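Handout 4, 12/11/18
Liltell workshop evening course: build an arm at home, teach it one chore

# Session 4: The wrist view, and why we practice in the simulator first

Welcome back! Last time we got the shoulder and elbow joints moving without tearing the cable loom apart (mostly). Tonight the arms stay clamped to their boards and we work on the laptops. I know some of you came to hold a screwdriver, and you'll get to, after the break, when we redo the finger mounts.

The chore for this course is still the same one: reach into a cupboard, take something out, put it on the counter. I picked it because I did it in my own kitchen two winters ago with the first Skurach arm and got it wrong in just about every way a person can. I split a cupboard door. I also stripped the wrist gear, and that was the spare.

## Before you start

- Laptop charged, power brick with you anyway
- Skurach simulator installed, with the kitchen from the Prakby pack loaded
- Your settings file from session 3 (if you lost it, copy mine off the shared drive)
- Joint speed limit at 50 percent. Please check this one, the installer puts it back to full every time

## 4.1 What the wrist sees

When you stand next to the arm you see the whole kitchen, so of course you know where the cupboard is. The wrist view is a whole different business. It's close to everything, it tilts whenever the wrist tilts, and a door you'd hardly notice from across the room can fill a third of your screen. Your sense of up and down goes first. Mine did, anyway, and I spent a whole evening driving the arm sideways and thinking I was raising it.

So the first drill is plain looking. Park the arm by the open cupboard, switch to the wrist view, keep your hands off the controls and work out which way the upright edges run. Once you've found them, you've found your tilt. After that, find the fingers and say out loud which side of them the opening is on. It feels silly! Do it anyway.
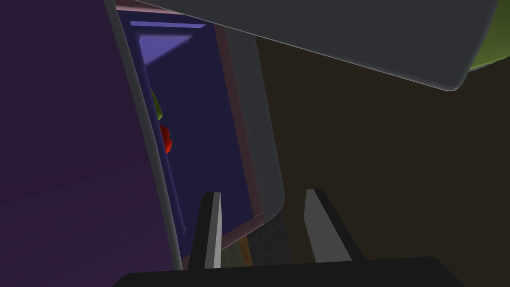
Then there's the matter of things that are half hidden. If an item sits behind the near edge of the opening, all you get is a sliver of color, and it's very tempting to aim straight at the sliver. Don't. You'll send the finger into the rim. Back up, swing the wrist until more of the item clears the edge, and only then start closing the distance. I lost a good chunk of January to that one mistake.

## 4.2 Your approach, in four moves

1. **Back off.** Get the fingers clear of the door and the cupboard edge.
2. **Level the wrist.** Roll until the uprights look upright on your screen. It doesn't have to be perfect.
3. **Line up.** Slide across until the gap between the fingers is in front of the item you want.
4. **Go in slowly.** Fingers open, 80 millimeters at the very most, then stop and look again.

The stop in move 4 is the bit everyone skips. From the wrist, an item that's a little too far away looks an awful lot like one you could grab right now. If you're not sure, move a touch to one side and watch how much the item shifts against the back of the cupboard. Near things shift more.

## 4.3 Saving your runs

Save the bad ones too. My own folder has 439 runs in it, and the flops have been more use to me than the clean grabs. Name each file with your initials, the item, and one word for what went wrong (rim, shelf, drop, early). The simulator keeps a log of almost 2,000 steps and then starts writing over the oldest ones, so stop and save before you wander off for coffee.

## 4.4 After the break: finger mounts

Laptops closed, arms unplugged at the wall. We're swapping the printed mounts for the Abou Zeid brackets, which need the longer screws from the blue tub. Snug them down by hand, no power driver, please. Then open and close the fingers by hand and feel for rubbing on either side. If they rub, loosen, shift, try again.

## For next time

Do ten approaches in the simulator, a different starting tilt each time, and bring your two worst. We'll run them on the big screen and figure out where they went off. Also bring something soft and light from your own cupboard, a sponge or a bag of rice cakes. No glass!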